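Ticket 3777 - Enside shade finder / checkout
Opened 2024-10-08
Status: waiting on store

Problem: ordered the Brisar cushion foundation in shade 16, got shade 7. Way too pale on me. Order page says 16, packing slip says 7.

Tried so far:

1. Logged out, cleared cart, added 16 again. Cart flips it to 7 at checkout. Did this 3 times, same thing.
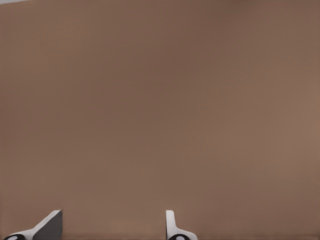
Shade 16 worked fine when I bought it in March, so its not discontinued. Also the Rana setting powder in the same order came thru correct.

2. Switched browser, then the phone app. App keeps 16 all the way to payment - didnt pay, don't want another wrong one.

3. Took the Vamine primer out in case it was the bundle deal doing it. Cart holds 16 now. Put primer back, flips to 7.

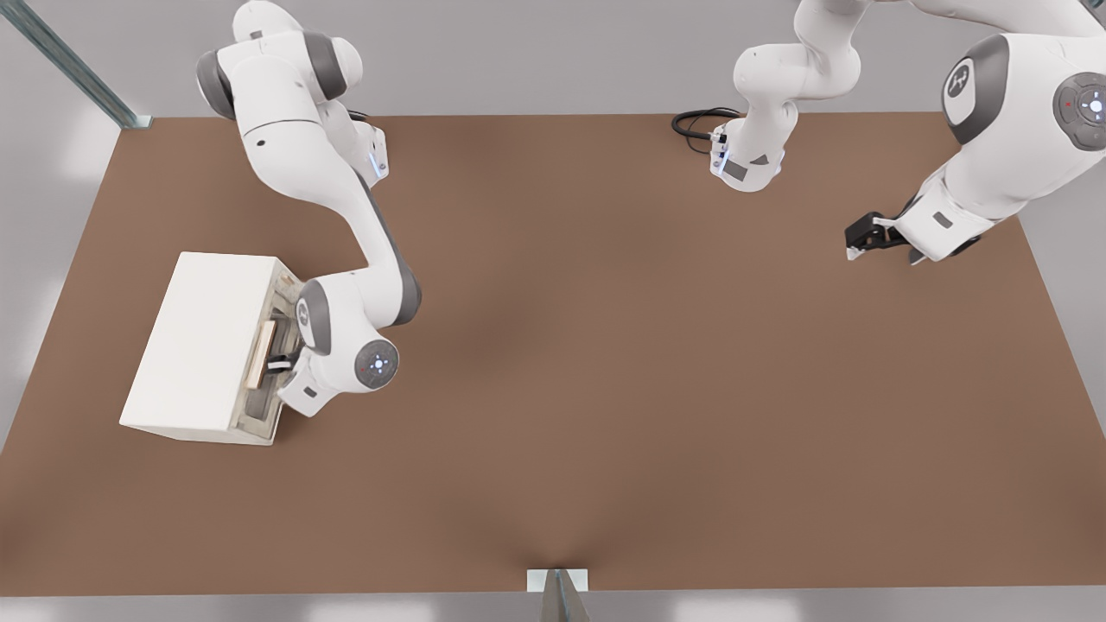 Still need

- Exchange for 16 or refund, compact opened but only swatched once
- Someone to fix the bundle, looks like it defaults to 7
- Return label, none in teh box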